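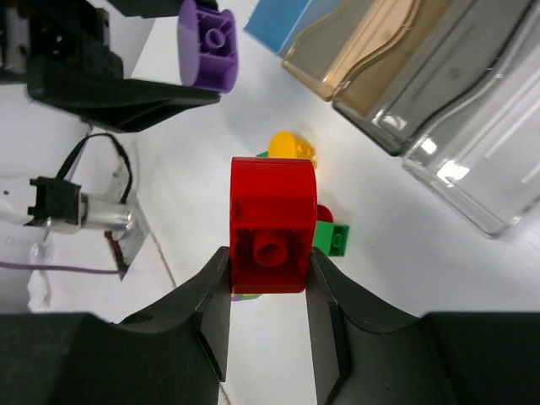 Metel has suspended unattended running of its two-arm brick sorting cells after a grip fault that the control software did not report. In the fault, one arm closed on a brick, the finger motor reached its current limit, and the grip was logged as good while the pads held only part of the brick wall. The parts involved are small molded pieces with a hollow tube on the underside, such as the red one between the black fingers, and some have a rounded edge that gives the pads less flat surface to press on. A brick held this way can turn or drop during the move to the bins.

The company's notice, dated 2023-05-05, says the fault appeared in 6 of 1478 logged picks on the cell known as Arno. In four of those the brick fell on the table. In the other two it was released over the wrong bin, and the count for that bin was off until the next manual check. There were no injuries, and the arms were not damaged.

Metel traced the problem to software build 521, supplied by Stoltex, which shortened the hold check after finger closure to 90 milliseconds. At that setting the check ended before a slow slip could register. The earlier build waited longer and also compared finger position against the expected width of the part. That comparison was left in the code but was no longer called.

A second issue came up during the review. When one arm lost a part, the other was not told to wait — it went on with its own pick in the shared area at full speed. The arms did not touch in any of the logged cases, but Metel has classed this as a safety matter and lowered the speed limit for both arms in that area. 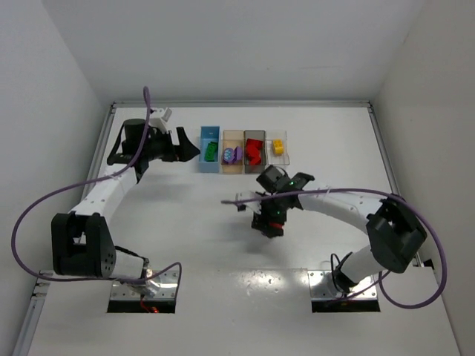
Kerekes, which runs the same build on its own cells, said in a written reply that it had seen wrong bin counts for several weeks and had put them down to operator error. It asked for the position comparison to be made mandatory, with no option to turn it off in the settings file.

Stoltex plans a corrected build in June. Until then, cells on build 521 are to be run only with an operator present.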